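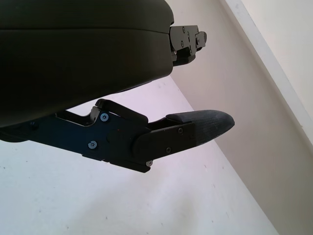
## Burix table cover, pale

Plain cover for work tables, packing tables, craft tables. One color, pale, matte. No pattern, no print, no logo on top. Made by Stestex, sold by us (Shirima) by the piece or off the roll.

Gets asked for mostly by people who sort small parts and want to see what they're looking at. Dark bits show up well on it. White buttons, clear beads, not so much -- get the gray one for those, seperate page.

### Sizes

- Small: 19 x 60 in. Fits a narrow bench or one half of a folding table
- Large: 60 x 60 in. Hangs over a bit on most square tables
- Roll: 60 in wide, you say how long, we cut it

Cut pieces are not returnable. Measure twice please. Overhang counts -- if you want it to drop down the front, add that to your length before you order.

Item no. 473 for all three, put the size in the notes box at checkout. Yes it should be a drop-down. Working on it.

### What it's like

Soft top, slightly grippy back. Lies flat after a day or so out of the tube, faster if the room is warm. If an edge keeps curling, roll it the other way and leave it overnight with a rubber band on.

Doesn't bounce light around much. Good under a desk lamp. Small things like screws and washers stay put better than on a bare glossy top, they'll still roll if your table slopes.

Not padded. If you want padding, put a blanket or felt under it. Rupert Nägeli in our shop uses an old wool blanket and it works fine, just pull the cover tight and clip it at the corners.

### Cleaning

1. Shake or brush off the crumbs, thread, dust.
2. Damp cloth, drop of dish soap.
3. Wipe again with plain water.
4. Dry flat.

No bleach, no scrub pads. No machine wash, the back comes off in the drum. Ballpoint comes out if you get to it the same day. Permanent marker is permanent. Red wine -- we've had mixed reports.

### Don't use it for

- Hot pans or irons. Use a trivet or a board
- Cutting. It'll score, put a cutting mat on top
- Outdoors all summer, the color yellows in strong sun
- Floors, too slippery in socks

### Corner clips

Sold apart, bag of 4. Fit table tops up to 1 in thick. Thicker than that, use spring clamps from any hardware store. Clips come in black only for now.

### Shipping

Small goes folded in an envelope, so expect a crease down the middle for the first couple days. Large and roll go in a tube. Usually out the door the next working day, around 13 days if we're waiting on a new roll. Pick up at the Buden store is free, ask for Noelia Palacios or Markos Mavromatis at the back counter.

### Notes

Large is out of stock untill April, small and roll are here. You can order a 60 in length off the roll and get the same thing, only the edges aren't hemmed.

Hemming -- Gyula Orbán does it on request, adds a few days. Say so when ordering, can't do it after it's shipped.

Samples are free, a strip big enough to hold next to your table. Write to the store with your address and say "pale 473".

Page updated 14 Jan 2026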